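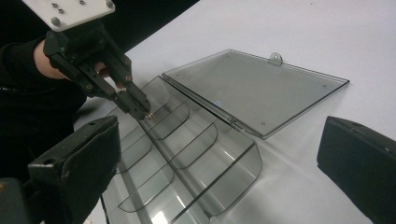
Helmut Lammers – speaker notes, Drallus open day, Oct 14, 2018

Good morning, and come on in, there are seats down front. I'm so glad to see you all – we had 39 people in June and I thought that was a crowd!

Let people look at the tray a moment. Point out the small metal part in the fingertips, and how curved the dividers are. Fasivano folks always ask about speed, so say we'll get to it. 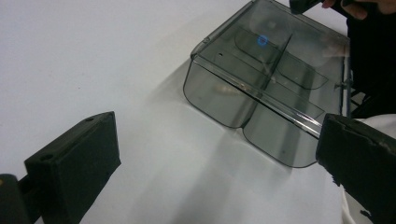
The parts box on the demo table.

Now invite two guests up to try the hand-held gripper – take your time, folks, it's harder than it looks. Then over to Lapointe for questions.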